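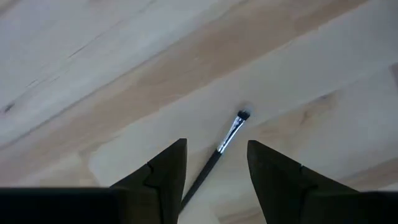
Fadivari brings its Ilent portable radio to Prandivbridge

10 January 2018
By the Prandivbridge news desk

Anyone who has ever carried a radio from the kitchen to the garden and back again, trailing a mains lead behind them, may like to hear that the new Ilent portable has arrived in town. Fadivari, the small firm that has been making bedside and kitchen radios for quite a while now, put its latest set on sale at the Mabuza shop on the High Street this morning, and there was a cheerful little crowd at the counter when the doors opened.

The Ilent is a digital and FM radio with Bluetooth, so it will also play music from a phone or tablet if you would like a change from the wireless. It has two speakers, one at each end, and a built-in 3150 mAh battery that Fadivari says is good for over 14 hours at a moderate volume. Turn it up for a party and you will get less, of course, but that should still see most people through a day of decorating or a long afternoon in the shed.

What pleased us most when we had a go with it in the shop was how little there is to learn. There are seven preset buttons along the top, good big ones with a proper click to them, and you hold one down to store a station. The volume is a knob – a real knob, which turns and stops – and the display is large enough to read from the other side of the room without hunting for your glasses. It charges from an ordinary micro USB lead, which comes in the box, although you will need to find your own plug for the wall end. Most of us have a drawer full of those by now.

It isn't perfect. There is no carrying handle, only a shallow grip moulded into the back, and the aerial felt a bit thin for something that is meant to be moved about. The headphone socket is on the rear as well, so you have to turn the whole set round to find it. The alarm is rather basic too, with one setting for every day of the week, so early risers who like a lie-in at weekends will have to remember to switch it off.

The shop has the Ilent in cream, dark green and a rather nice brick red, with the red already running low by lunchtime. Staff told us more are on the way, and that they are happy to tune a set in for you before you take it home and show you how to pair it with your phone, if that sort of thing is a worry. There is one on the counter to try, and you are welcome to bring your own phone along and hear how it sounds.

Fadivari is also working on a smaller version for the bedside, with a dimmer display and a gentler alarm, and hopes to have it in the shops in July. We did ask whether that one would come with a handle, and were told, very kindly, to wait and see.

Contact the news desk | Copyright 2018 | Back to top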